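Skemside Common Room: Progress Report to the Hitwood Fund
November 1, 2025

Work done this period
The long room at Skemside is back in daily use. The dark wood table has been refinished and returned to its place, and the plants have gone back to either side of it. Standholm completed the repair of the window frames within the quoted price. We have spent 74 percent of the grant.

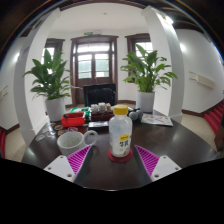 Table care was the main worry in our last report, after the old finish was marked by hot drinks. The new finish came with a list of care instructions from Bozsik, and we have put a copy in the kitchen. Bottles and cups now go on coasters, like the round red one under the milk bottle. We bought 20 of these. The small white cups have their own wooden tray and are kept on the table between sessions.

Drinks and supplies
Milk is bought as needed, and an opened bottle goes back to the refrigerator at the end of each session. Spending on supplies is 3 percent under budget.

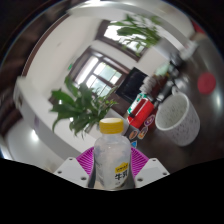
Still to do
The items below are carried over to the next period.
Storage for the boxes and containers that now stay on the tabletop. We have asked Standholm for a price on a low cabinet.

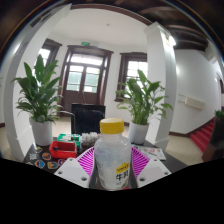 The cabinet would need to fit under a window and leave the stairs clear. If the price is over $100 we will ask for your approval before ordering. We expect to have it in place by the end of December, and the final accounts will follow.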